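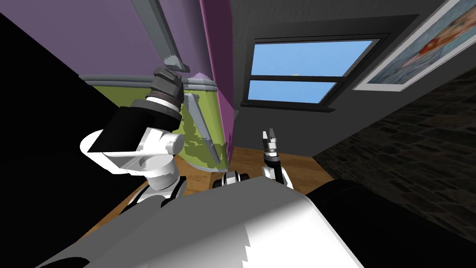 Using Less Heating Oil and Fuel at Home: Guidance for Households

Published by the Vernport Household Energy Service
Jul 16, 2019

Many homes in the Vernport district are not connected to the gas main and depend on heating oil, bottled gas or paraffin. The following guidance is intended for the occupiers of such homes. It covers the care of the tank and boiler, the kitchen, and the storage of small quantities of fuel in a garage or workshop. It does not replace the instructions supplied with an appliance.

Ordering and storing heating oil

Summer is a sensible time to order. Demand is lower, deliveries are easier to arrange, and the tank can be inspected in daylight. Households with a tank of 2,000 litres or more should read the gauge on the first day of each month and write the figure down beside the date. A sudden fall that does not match the use of the boiler should be reported to the supplier without delay.

Before a delivery, please check the following:

The path to the tank is clear and the gate can be opened fully.
The filler cap turns freely and its seal is not split.
The vent is free of leaves and nests.
The base is level, with no cracks under the corners.
The supplier knows of any change to the tank since the last visit.

A tank should never be filled to the brim. Oil expands in warm weather, and space must be left at the top. Where a tank holds 1,000 litres, the supplier will state the safe fill level -- this is usually marked on a plate near the cap.

Water in the tank

Condensation gathers at the bottom of a tank that is left nearly empty over the summer. It can damage the tank from the inside and may stop the boiler on the first cold morning. Water-finding paste, sold by most heating merchants, is smeared on the end of a clean dipstick and changes colour where it meets water. If water is found, ask a technician to remove it. Do not drain it on to soil or into a gully.

The boiler

An oil boiler should be serviced once a year. Residents of the Mekonnen estate, where the boilers stand in outside cupboards, are advised to arrange this in July, before the autumn rush. Between services, the occupier may do the following:

Keep the air grilles clear of coats, boxes and garden tools.
Wipe dust from the casing with a dry cloth when the boiler is switched off.
Look at the flue outlet from outside. Black staining is a sign that the burner needs attention.
Check that the carbon monoxide alarm sounds when its test button is pressed.

Turning the room thermostat down by one degree will reduce the amount of oil used. Radiators in spare bedrooms may be set low, although they should not be switched off altogether in frosty weather. Long curtains should end above the radiator or be tucked behind it.

In the kitchen

Match the pan to the ring. A small pan on a large burner sends heat up its sides and into the room. Lids should be kept on while water is brought to the boil, and the flame turned down once it has been reached. Root vegetables cut to an even size will cook together and need less time.

Range cookers fired by oil are costly to run through warm months. Where a separate hob is fitted, the range may be shut down until autumn. The doors should be left slightly open to prevent rust.
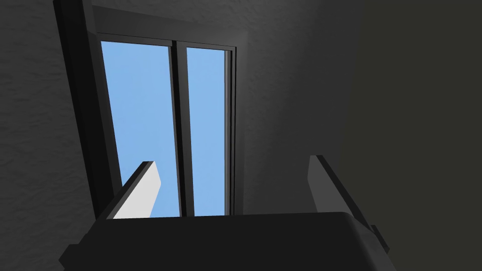 Robot gripper below a window

Small quantities of fuel in the workshop

Petrol and paraffin for mowers, heaters and lamps must be kept in containers made for the purpose and clearly labelled. Keep them away from the house door, out of direct sun and out of the reach of children. Old petrol loses its strength, so it is better to buy a little at a time.

Spilt oil on a concrete floor should be covered with dry cat litter or sawdust, left overnight and swept up. Oily rags must be laid flat outdoors to dry -- never in a heap, as some oils will heat up and catch fire without a flame. Waste oil is accepted at the Trarnent recycling centre during its normal opening hours. It must be brought in a sealed container and must not be mixed with paint or solvent.

Further advice

Questions about this guidance may be addressed to Yee-man Hsiao, Home Advice Officer, at the Vernport office. Anyone who smells oil indoors should turn off the supply at the tank, open the windows and telephone a heating technician.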